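The Booth Is Only Half the Show

I have a confession to make. For the first few years I worked trade shows, I thought the whole job was the booth. I'd spend weeks on the back wall and the brochure racks (so many brochure racks!), and then I'd show up on opening morning without the faintest idea how we were going to talk to the people who wandered in. I figured a good-looking stand would take care of it.

It doesn't. I learned that at Tonholm, our regional hall, one March when we had the prettiest stand in our aisle and went home with 13 leads. The company across from us, Wavex, had a plain table, two stools and a banner that leaned a little to the left. They were busy from the minute the doors opened. I spent a fair part of that show watching them over the top of my coffee cup, and what I saw changed the way I pack, plan and staff everything I do now.

The first thing was how they stood. Both of their people were out in front of the table, facing the aisle at a slight angle, so you could walk up without feeling like you were checking in at a hotel. We were behind our counter. We had paid extra for that counter, so by golly we were going to use it. I have since rented it exactly zero times.

The second thing was their opening question. Ours was "Can I help you?", and the answer to that is always "Just looking, thanks." Theirs changed depending on who was walking by, but it was usually something like "What did you come here hoping to find?" People stopped. They had to think, and once a person is standing still and thinking, you've got a conversation going.

I went home and wrote a page of questions for our team, and we practiced them in the office with somebody playing the grumpy visitor. It felt silly. Do it anyway, and do it out loud, with your shoes on and your phone put away. The first hour of any show is awkward enough without hearing your own pitch for the first time.

Staffing is where most small exhibitors get into trouble, and I include myself. You look at the cost of one more plane ticket and think two people can handle it. Then one of them goes to lunch, the other gets stuck with a talker, and there's a line of good prospects drifting off toward the pretzels. I like three people on a small stand, with 20 minutes off for every couple of hours on. Write the breaks down and tape them inside a cabinet door. If it's on paper, people take them, and they come back a lot nicer.

Shoes, by the way. Bring two pairs and switch at lunch. I don't care how comfortable the first pair is.

Now, demos. I love a demo, and I've killed a few by making them too long. When we worked with Cadonance on a shared stand, their demo ran for a full quarter of an hour, and you could see people's eyes sliding toward the exit by minute five. We cut it down to 40 seconds of something happening and then a pause, so visitors could ask for more if they wanted it. Most did! Put whatever you're showing near the aisle, start it before you start talking, and have a screen version ready for the day the real thing gets held up in shipping.

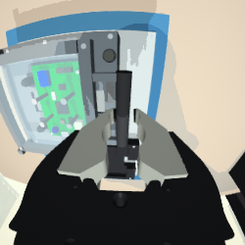
Parts on a tabletop, seen from just behind the gripper in a computer-rendered view.

Then there's the follow-up, and this is the part I nag everybody about. The year after the leaning-banner show, we scanned 1185 badges over the whole season and I was thrilled, right up until I opened the spreadsheet. Names, emails, job titles, and not one word about what anybody had wanted. We ended up sending all of them the same cheerful message and got a handful of replies, several of them asking to be removed.

These days we carry a little pad of cards. One card per conversation, filled in before you say hello to the next person: what they asked about, when they might buy, and one thing to jog your memory, like a dog they mentioned or a trip they were taking. In the evening we sort the cards into piles on a hotel bed. The hot pile gets a real email that same night — two or three lines, typed by whoever had the conversation. The rest can wait until we're home.

My friends at Rácz, who build stands for a living, laughed when I told them I'd started spending less on walls and more on rehearsal time. Then they asked for a copy of my question sheet. I sent it, along with a note about the counter. They've offered me a discount on one for next season, and I'm still saying no.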